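Handout 6: Solid Shapes, Faces and Through Holes
Theano Koutsoukos
December 3, 2021
Reading time: 6 min

Purpose. Handout 2 dealt with flat figures. We now move to solids made by giving a flat figure a thickness. The term for such a solid is a right prism. The flat figure is its base, and the distance between the two bases is its height. In the block sets used in the lab, most pieces are low: the height is smaller than the width of the base. A low prism is often called a plate or a disk in everyday speech. In written work for this course, call it a prism and name the base.

1. Terms

Base: either of the two parallel faces that are copies of the starting figure.
Side face: a face joining one edge of a base to the matching edge of the other base. In a right prism every side face is a rectangle.
Height: the distance between the bases, measured square to both.
Through hole: an opening that enters at one face and leaves at another.
Blind hole: an opening that enters at one face and stops inside the solid.
Bore: the inner wall of a hole.

A prism whose base has n sides has n side faces and n + 2 faces in all. It has 2n vertices and 3n edges. Check this against Euler's relation, V - E + F = 2:

2n - 3n + (n + 2) = 2

The relation holds for every n of 3 or more. It does not hold in this form once a through hole is added. See section 4.

2. The regular octagon

An octagon is regular when all its sides are equal and all its angles are equal. Each interior angle is 135 degrees. The exterior angle, the turn made at each corner when walking along the boundary, is 45 degrees.

Let a be the side length.

Width across flats (between two parallel sides): a(1 + √2), or 2.414a.
Width across corners (between two opposite vertices): a√(4 + 2√2), or 2.613a.
Area: 2a²(1 + √2), or 4.828a².

Students mix up the two widths more than anything else on the May paper. A caliper closed on parallel sides gives the width across flats. If the piece can turn between the jaws, the reading is unreliable. Seat the sides against the jaws first, then read.

To draw a regular octagon from a square of side s, cut an equal right triangle from each corner. The legs of each triangle have length s/(2 + √2), or 0.293s. The remaining part of each side of the square is 0.414s and equals the slanted cut. Cutting one third from each end is a common shortcut. It gives eight sides, but the slanted ones are longer than the straight ones and the figure is not regular.

3. Working from a view of one face

When a prism lies on its base and is viewed from straight above, the upper base hides the side faces. What remains is the outline of the base. Height cannot be taken from that view. If the line of sight is slightly off, a thin strip of one or more side faces shows along the outline, and that strip is evidence of thickness without being a measure of it. Do not scale from it.

The outline may also be incomplete. For a figure known to be regular, two adjacent sides and the angle between them are enough to rebuild the whole. For a figure not known to be regular, they are not enough, and the answer must say so. Wen-hsiung Ng's solution sheet from last term is a good model: each given fact is marked G, each assumed fact is marked A, and no A is used before it has been stated.

Shadows are a separate matter. A small lamp close to the piece gives a shadow larger than the piece, with edges that depend on the size of the lamp and the distance to the surface. A soft shadow does not keep the corners of the base. Never trace an outline from a shadow edge.

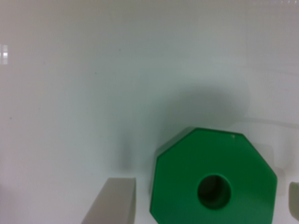 4. Prisms with one round through hole

Take a right prism with base area B and height h. Drill a circular hole of radius r from one base to the other, square to both.

Volume: (B - πr²)h
Area of each base after drilling: B - πr²
Area of the bore: 2πrh

The total surface changes by 2πrh - 2πr², that is, 2πr(h - r). The surface grows when the height is greater than the radius, stays the same when they are equal, and shrinks when the height is less. Many people expect it always to shrink. Firouzeh Bagheri asked in class whether the position of the hole matters. It does not affect volume or surface, provided the whole hole lies inside the base. It does affect the balance point and the number of symmetries.

A regular octagon has eight rotations, counting the one that leaves it alone, and eight mirror lines. A centered round hole keeps all of them. Move the hole off center along a mirror line and only that line is kept. Move it anywhere else and no mirror line is left.

Euler's relation for a solid with one through hole becomes V - E + F = 0, once the faces have been cut up so that none of them contains a ring. A base with a hole in it is a ring. Add edges from the bore to the outer boundary before counting.

5. Exercises

(a) A regular octagonal prism has side a and height a/2. Find the total surface in terms of a.

(b) A round hole of radius a/2 is drilled through the center of the prism in (a), from base to base. Show that the total surface is unchanged.

(c) Find the largest radius a centered hole may have without cutting through a side face. State which of the two widths you used.

(d) Dénes Erdős claims that a square and a regular octagon with equal widths across flats have areas in the ratio 1 to 0.828. Confirm or correct the claim.

(e) Place one piece from the lab set on plain paper, trace the base, and measure both widths. Compare their ratio with 1.082. Record the pencil thickness with your result.

Written answers go to Xiuying Xu. Keep four significant figures until the last line of each calculation. Exercise (e) may be done in pairs, with one sheet handed in per pair and both names on it.

Last updated: after correction to section 4, sign of the bore term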